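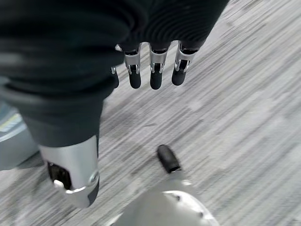 My grandmother called it all "welting", whichever garment it was on, and I was quite grown up before I heard anyone say rib, writes one reader of these pages, and the muddle over names goes back a good long way.

Ribbed fabric

Ribbed fabric, often shortened to rib, is cloth whose surface is made up of raised ridges with lower channels running between them. It may be knitted, in which case it usually stretches very well across the ridges and springs back again when let go, or it may be woven, in which case it is firmer and the ridges are mostly there for looks and for wear. Most people meet the knitted sort first, at the cuff of a jumper or the top of a sock, and it is the knitted sort that takes up most of this article.

Names

In everyday speech rib, ribbing and welt are used more or less as the speaker pleases. Strictly a welt is a finished edge, which may be ribbed or may be perfectly plain. The Cluditura, a pattern book much thumbed in the Wandby district, keeps the two words apart in its opening chapter and then mixes them up cheerfully for the rest of its 153 pages. Corded cloths such as poplin and grosgrain have ribs too, though a knitter would seldom think to call them ribbing.

Structure

Knitted rib is made by changing between knit and purl stitches along the row and then keeping them in line, so that each column stands above or sinks behind its neighbour. One and one rib gives narrow ridges set close together. Two and two is bolder, and a good choice for a beginner, as a mistake shows up quickly and can be put right before much has been lost. Because the back balances the front, rib lies flat at the edges where plain stocking stitch would curl.

Ridges may run along the length of a sleeve or go round it. A tube with ridges going round can settle into soft folds at a bend, and for this reason it is found on coverings that have to follow a movement as well as on clothes.

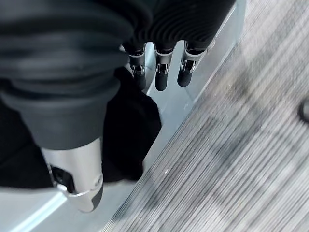

Dark grey ribbing with a matte surface and darker grooves between the ridges.

Yarn and making

Wool gives the liveliest rib and cotton the slackest, and a cotton cuff will often have a little elastic thread worked in to help it along. The Kokkinos mill at Brirkadholm sells its cuff ribbing on the roll, as a blend of 80 per cent cotton with the remainder man-made, and a heavier wool kind every February when the winter stock is cleared. Cut ribbing needs a stretch stitch at the seam, or the thread will snap the first time somebody pulls the thing on in a hurry.

Care

Rib should be washed cool, pressed gently in a towel and dried flat, with the ridges patted close together while it is still damp. Hanging drags it long and thin. A hot iron flattens the ridges, and although steam held a little way above will coax wool back up, man-made yarns may stay flat for good. Fluff gathers in the channels and comes away best with a soft brush worked along the ridges.

See also: Cuff; Corduroy; Stocking stitch; Welt

Last revised 5/14/25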